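On the Keeping of Shared Tables

Posted Nov 25, 2019

The reading room at Saltthorpe has six long tables, and for most of its history no one was assigned to look after them. Materials were set down where there was space and collected when their owner remembered them. In August the house adopted a written procedure for the tables, and as I was asked to draft it, I have set down on this blog how the arrangement came about and what it requires of those who use the room.

The first matter to be settled was storage. Loose supplies had been kept in cardboard trays, which softened at the corners and could not be wiped. These were withdrawn and replaced with plastic bins in two kinds. The beige bins hold items in daily use, such as scissors, tape and pencils. The smoky gray ones are reserved for work in progress, as their contents can be made out from outside without anyone having to turn them over. Neither kind has a lid. I argued for lids and was overruled, and I have come to accept the decision - lids were the first thing to go missing under the previous system.

The second matter was cleaning. Residents may work at any table on the condition that it is cleared and wiped before they leave. Bins are lifted, never pushed, and the surface beneath them is wiped as well. The wipes stand on the table among the bins. An earlier draft of the procedure placed them in the hall cupboard, where they were seldom fetched. 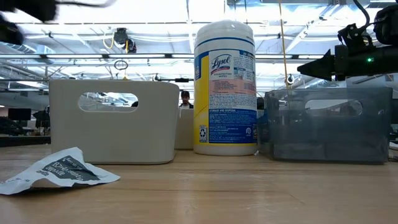 Vibeke Ketilsson wrote in response to my earlier post that she would keep the wipes out of the bins altogether, even at the end of the day, for a canister laid on its side among papers will sooner or later leave a damp patch. She also asked whether a wooden top should be cleaned in this manner every day, and suggested that the label be consulted before the matter was written into a rule.

Both points were well taken. The procedure now states that the canister is to stand upright on the table or on the shelf, with its lid closed. On the question of the wood, we have agreed on a modest compromise. Wipes are used once, at the close of the day, and a soft dry cloth is used at all other times. Users are asked to read the directions on whatever product has been supplied, as the brand may vary from one order to the next.

There remains the subject of labels. Each bin was to carry a number corresponding to the inventory, which at the last review ran to 347 entries. I no longer believe that so long a list is of use to anyone. Fifty-eight of the entries were single pencils. A shorter inventory, arranged by table, is in preparation and will be kept in the drawer nearest the door.

Comments on the procedure may be left under this post. The question of the chairs will be taken up separately, once the two with loose backs have been returned from repair.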